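Evenings with a headset on

Week two of teaching a humanoid to behave in a kitchen, and the person who has learned the most so far is me. The robot is simulated, the kitchen is simulated, and the crick in my neck is the only real object in the project.

I wear the headset, I move my hands, the robot's hands follow. Callitz, the software I'm using, records the lot and calls it a demonstration. My first one demonstrated a man looking for the floor.

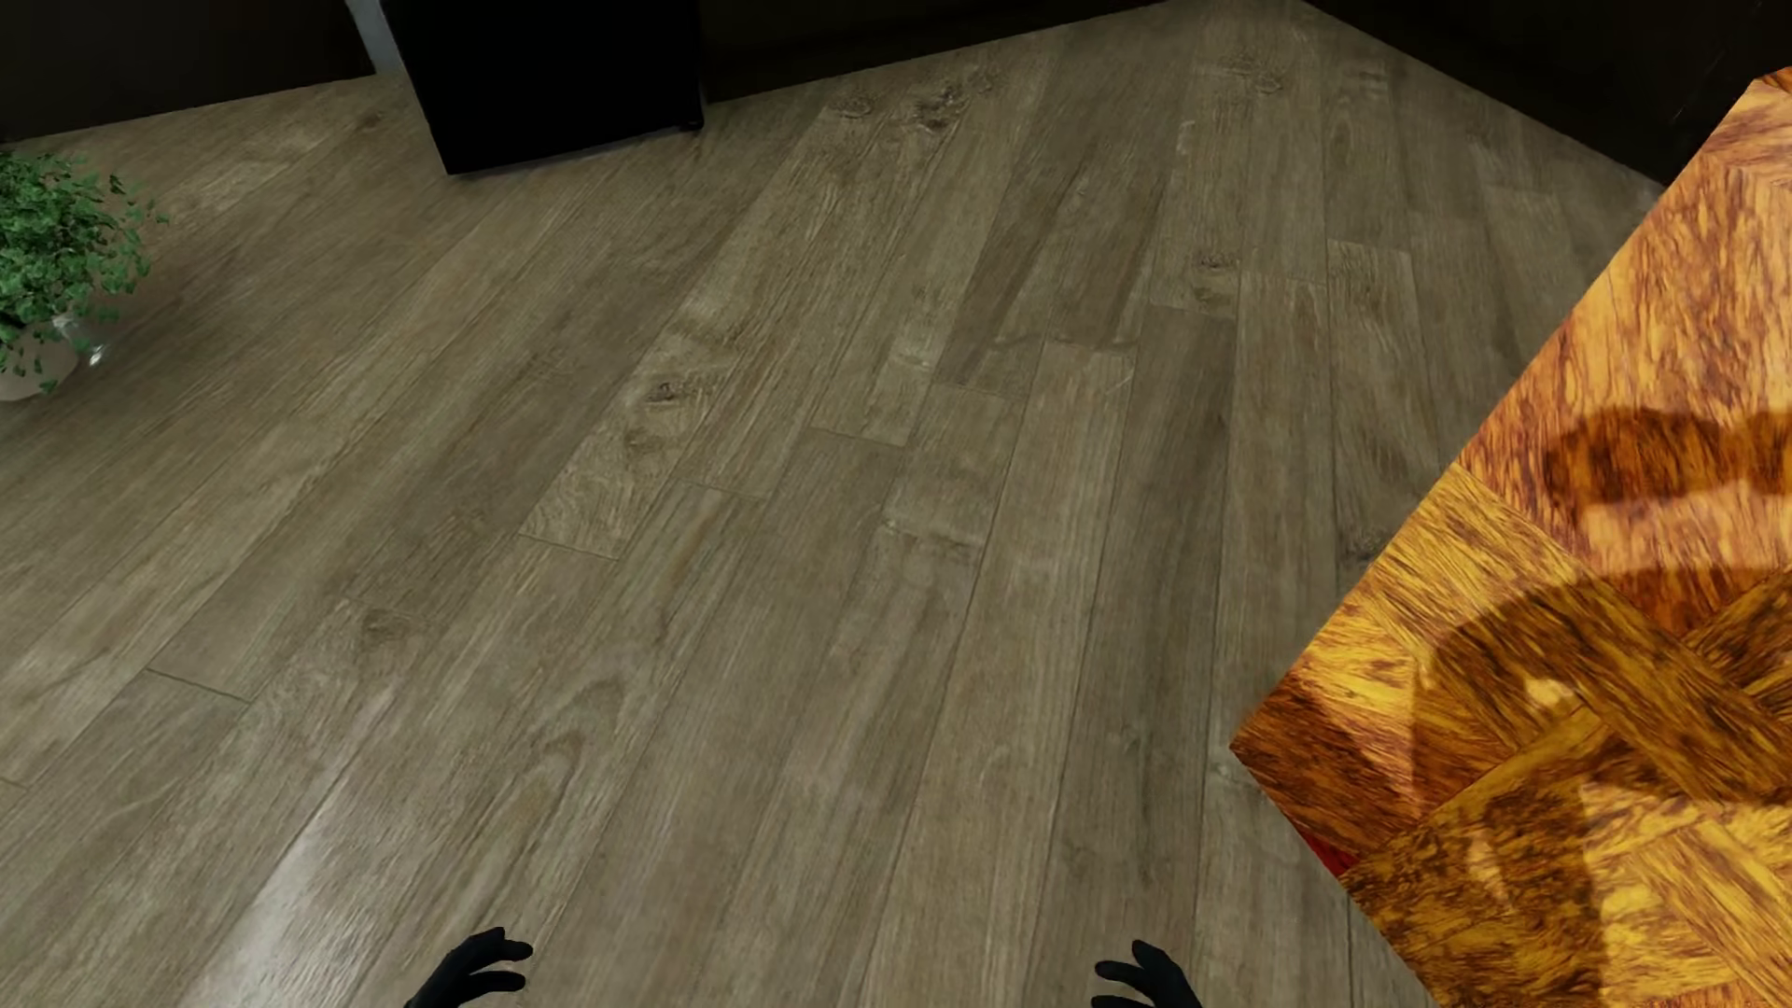

Walking is the part I'm worst at. Wenceslao Arriaga, who has done this far longer, told me to stop steering with my shoulders and take small steps. I now take small steps and still steer with my shoulders. My log stands at 1720 attempts, of which I've kept 800, and I was feeling generous on the day I sorted them.
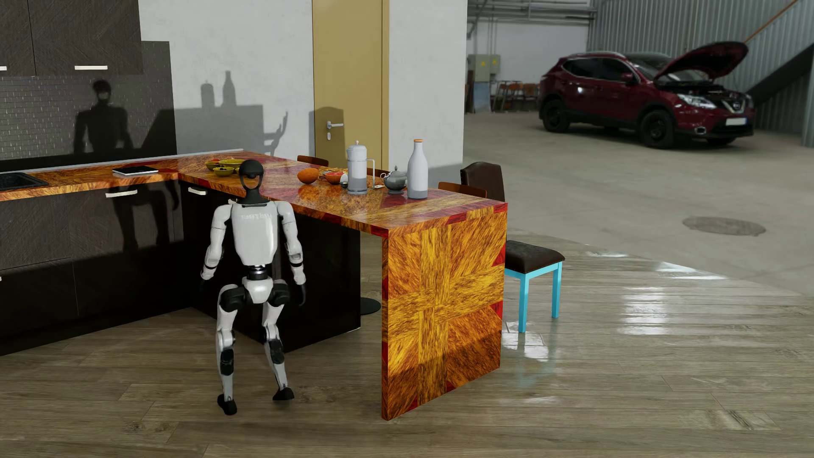 Knees bent, next to the loudest countertop in simulation.

Crouching is easier, provided I don't rush it. If I drop too fast the robot copies that too, faithfully, like a kid repeating what you said in traffic.

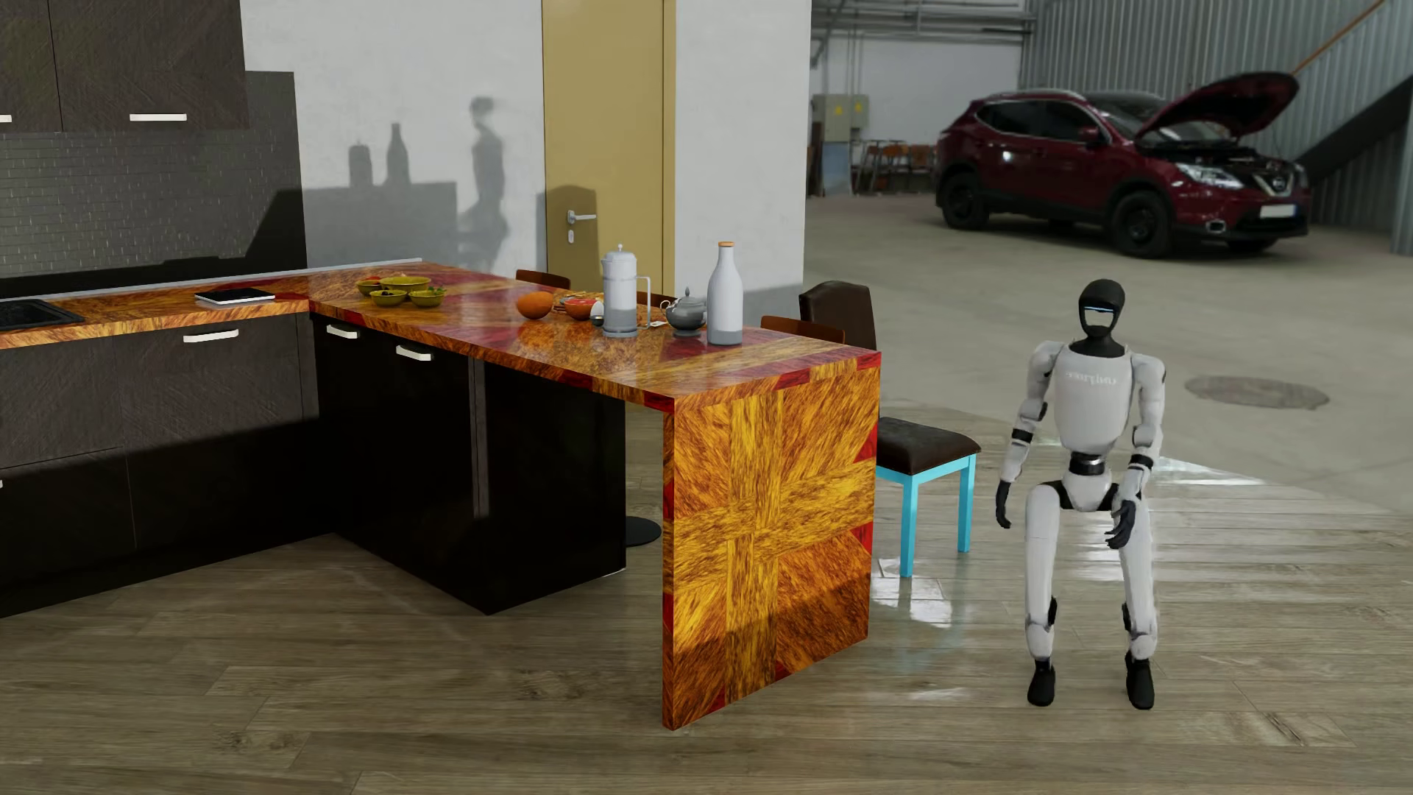 Do you have to throw out every bad run?
I keep the ones where I fumble and then recover, and delete the ones where I just fumble. Wenceslao keeps more than I do, but he fumbles better.

More in September, once I've sorted out the left wrist.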